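Sorting Waste at a Small Repair Shop: Term Project Report
Submitted 30 June 2026

Our question was simple. How much of what a repair shop throws out could go somewhere better than the dumpster? We picked Stonora, a small appliance repair shop near campus, and kept a log for 11 weeks starting in January.

Method: everything going out got weighed and put in one of four groups. Metal, plastic, wire, other. Scale was a kitchen one so the big stuff got done in parts. Slow. 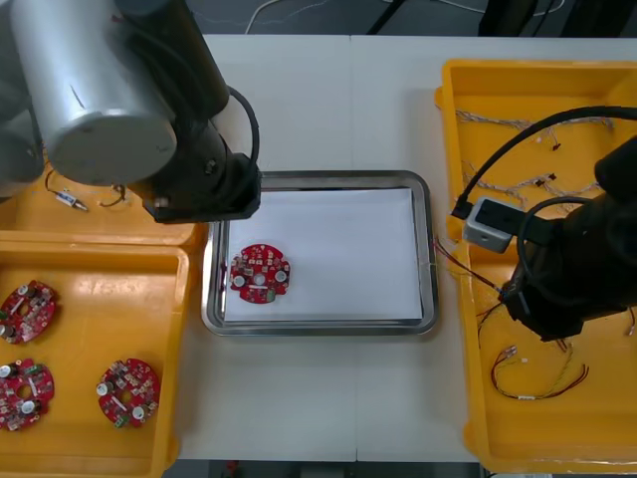 Fig. 1. White worktable with steel tray and yellow bins.

Total came to 2173 pounds. More than we guessed. Metal was the biggest group by far, then plastic housings. Wire was only 163 pounds but it's the part scrap buyers ask for first, so we spent extra time on it.

Small parts were a headache. A solenoid or a motor is metal, wire and plastic all at once, and taking one apart takes longer than the scrap is worth. We ended up 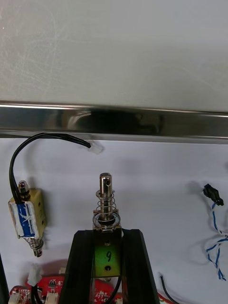
logging them whole, under "other", which makes that group look worse then it is. Should of made a fifth group from the start. Two buyers gave us quotes, Teseck and Taşdemir. Teseck pays more for clean wire but wont pick up. Taşdemir picks up and takes mixed loads, lower price.
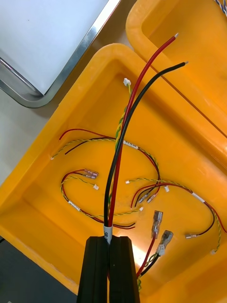
Fig. 3. Red and black leads, ends stripped.

Problems: we lost 2 log sheets in the third week and filled in those days with an average. Also the shop was closed for part of week six.

Next step would be a full year, with a better scale. Raw log is in Appendix B.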